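4.2 What the student demonstrations can and cannot support

The Drina course asks each team to teach a two-armed robot one parcel-handling task from human demonstrations, and to have a policy running by the end of June. Sixteen students took part, working at the Umgate storeroom. The course notes describe the outcome as "a general sorting skill." We went back through the recordings with that claim in mind and do not think it holds.

The teams recorded 527 demonstrations in all. That sounds like a healthy number for a one-semester class, and in raw volume it is. The trouble is that demonstrations are easy to repeat and hard to vary. One team, working late to make its quota, recorded a long run in which the same parcels went back into the same crate after every take. A policy trained on such a run can score well by learning where the arms usually go. Whether it has learned anything about parcels is a separate matter, and the course's own test, which used the same storeroom and the same stock, had no way of telling the two apart.

Lụa Triệu, who graded the projects, raised this during the course and proposed holding back 13 parcels that no team would handle before the final test. The proposal was adopted for one team only, the Kandcombe group, and too late to affect how their data were recorded. Their policy completed 16 test trials with familiar parcels before the held-back set was brought out. We do not report a success rate for the second set — the operator stepped in too often for the word "success" to mean much.

A second concern is labeling. Teams split each recording into reach, grasp, lift and place, using the Ouali annotation tool. With soft mailers these boundaries are a matter of taste. A person will press on a package, shift a grip, flatten a fold and press again, and two annotators can reasonably disagree on when the grasp began. Figure 3 gives a typical moment from the demonstrator's side, with both hands on one mailer in a crate that holds two others.
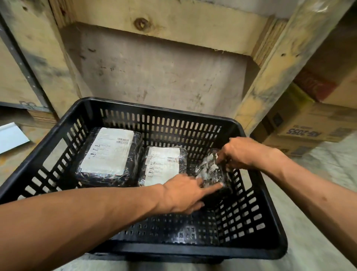

Figure 3. Handling a plastic-wrapped parcel in a slotted crate at floor level.

The Ouali guidelines put the start of a grasp at first contact. Half of the teams followed that rule and the rest waited until the parcel seemed to be held, a choice recorded in their reports but missing from the released files. Anyone who pools the data will be mixing two definitions under one label. We tried to correct for this by hand and gave up; from video alone, contact and hold often look the same when a forearm or a fold of plastic is in the way.

None of this makes the course a poor one. Students learned how much work goes into a small dataset, and several final reports were more cautious than the course notes that summarize them. But we would not use these results as evidence that a semester of classroom demonstrations yields a transferable skill. At minimum, a repeat should fix the grasp definition before recording starts — in writing, with worked cases — and move the final test to a room the students have not used.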